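Why I Can't Stop Weaving Twill

I bought my first loom in July, a secondhand rigid heddle that came in a box with half its pegs missing, and I told everybody (myself included!) that I'd make one scarf and then see. I'm now on my second loom and I have opinions about selvedges. So let me tell you about twill, the thing that did it.

If you've never woven before, plain weave is where you start. Over one, under one, and on the way back you swap. It makes a lovely sturdy cloth and I could happily weave dish towels that way forever. But then one evening I was looking at the inside leg of my jeans, as you do, and I saw those little slanted lines, and I had to know how they got there. The answer is so simple it made me laugh. You go over two and under two, and on each new row you shift everything over by one thread. That's it! The diagonal comes from the shift, and your eye joins up all those little steps into a line that runs clear across the cloth.

You do need more shafts than a basic rigid heddle gives you, so I moved up to a used four-shaft table loom, a Thaler, from the days when they still painted the side frames green. It weighs as much as a big dog and takes up most of the dining table. I love it. The levers clack in a way that I find very soothing and that the rest of the house finds less soothing after 9 p.m.

My first twill sample was 300 threads wide, far too ambitious, and I threaded 17 of them wrong. I found the first mistake about an inch in, a stripe where the diagonal gave a kind of hiccup, and once I'd seen it I couldn't see anything else. I pulled the whole thing out and rethreaded it with the radio on, and the second time it came out clean all the way across. I did a little dance.

What I really want to talk about is color, though. With a solid yarn the slant is there but quiet. Put one color in the warp and another in the weft and it suddenly jumps out at you! I used a Malent cotton in pale blue for the warp and a soft gray for the weft, and from across the room it looks like one cool, misty color, and then you get up close and it breaks into hundreds of little dashes. I keep walking up to it and backing away again.

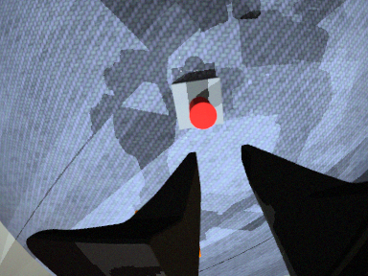
Slanted dashes in pale blue, lavender and gray-green, with a bit of red near the middle.

Since then I've been trying all the cousins. Herringbone is twill that changes its mind and goes back the other way. Broken twill scatters the line so you get texture with hardly any slant. And if you beat the weft harder in some places than others, the diagonal goes steep and then shallow, so the lines seem to curve. I did that by accident for most of a table runner and then on purpose for the rest of it.

A few things I wish I'd known at the start: measure your warp longer than you think, because the loom eats a surprising amount at both ends. Use a floating selvedge (one extra thread on each side that you go around by hand), or your edges will skip and look chewed. And wash your sample before you judge it. Mine came off the loom stiff as a place mat and came out of the sink soft and drapey, a whole different cloth.

Next up is a blanket in Bakach wool, which I've been hoarding in a drawer. It'll have to be woven in two panels and joined down the middle, and matching the diagonals at the seam is going to be an adventure. I've ordered 2,000 yards of a second color, a deep rusty orange, and I'm winding the warp as soon as it gets here.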